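An Afternoon at the Atwood Open Day

I only went because my sister-in-law had a spare parking pass, and I'm so glad I did! Atwood is one of those long brick buildings out past the rail yard that you drive by for years without wondering what goes on inside.
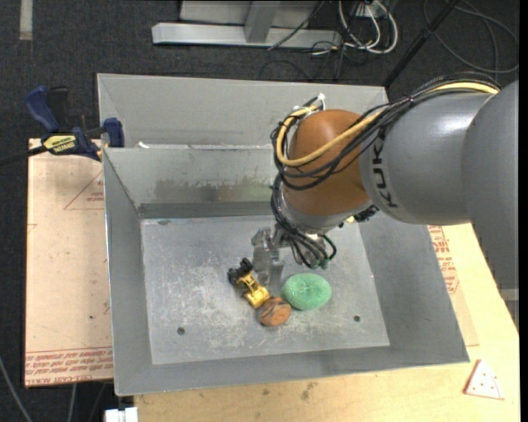
Getting there and getting in

Parking was easy if you came before lunch (we did, barely). You walk in through the loading side, sign a sheet, and get a sticker with your group number on it. Ours was group 5, and our guide was Raelene Pryor, who has a wonderful big voice and needed it, with the air handlers going overhead. She gave us safety glasses and told us to keep our hands in our pockets if we didn't trust them, and I took that personally.

The building has three tenants now. Atwood rents out the front, Kanelex has the sheet-metal shop down the middle, and a small outfit called Hapeta does finishing and powder coat in the back. The whole loop took us just under two hours with the stops.

The metal shop

This was my favorite part by a mile. I grew up with a dad who could fold a decent toolbox out of scrap, so I've got a soft spot for anything bent out of a flat sheet, and Kanelex bends everything. Chutes, hoppers, trays, duct pieces, you name it. One of the guys at the press brake let us watch him put four folds in a blank, and it came out looking like a roasting pan for a very large turkey.

I asked Raelene a lot of questions about bins, probably more than the rest of the group wanted. I'd stopped for a good long look at the gray one with the KUKA arm reaching down into it, and what I wanted to know was why the walls slope out so much. She said that on a bin like that, anything you drop against the side slides down to the flat part in the middle, and you're not fishing around in corners for it. My recycling bin at home could use the same treatment.

It's been around, too, by the look of it. The metal has gone dull and scuffed, and the floor has pale scratches all over and a bit of white dust. I like that in a piece of shop equipment. There was a little yellow toy construction vehicle lying in there too, a bulldozer or a loader (my nephew would know instantly and would be ashamed of me), next to a flat round brown thing that I'd call a coaster, although the man beside me was firmly in the cookie camp. We did not settle it. By then I'd skipped my lunch, so maybe I was leaning his way by the end.

Two holes are drilled in the bottom of it as well, which my husband had views on. He said drainage, then he said bolts, and then the group moved on and he was still talking about it at the coffee urn.

Finishing, and a lot of hooks

Hapeta's end is warmer and smells like a hot iron. Parts go through on hooks along an overhead track, and the track is 917 feet long if you count the turns. You'd never guess it from the floor, because it doubles back on itself over and over. They were running a batch of brackets in a green I would happily paint my kitchen. The woman at the inspection table had a color chart with 52 chips on it and let the kids pick their favorite, and of course every last one of them picked orange.

I'd have liked longer back here. We got maybe ten minutes before group 6 came up behind us, and you can't see the oven from the walkway unless you're tall. I am not tall!

Food and the little shop

They had Ledside doing the food, a truck I'd only ever seen at ball games. The pulled pork was good, the slaw was better, and the line was terrible. Go early or bring a granola bar. There's also a table by the exit where Kanelex sells offcuts and seconds, cash only. I came home with a shallow tray for my seed starts and a bent bookend that doesn't stand quite straight. My husband got a bag of washers he has no plan for.

If you're thinking of going

They're doing another one in July, same loop, and Raelene said they're hoping to open up the loft where the old pattern drawings are kept. Wear closed shoes, they will turn you away in sandals (we saw it happen to a very nice couple). Strollers are fine everywhere except the finishing end. Restrooms are by the sign-in desk and there's nothing after that until you're back out, so plan ahead if you're bringing little ones.

We've already asked my sister-in-law for the parking pass again.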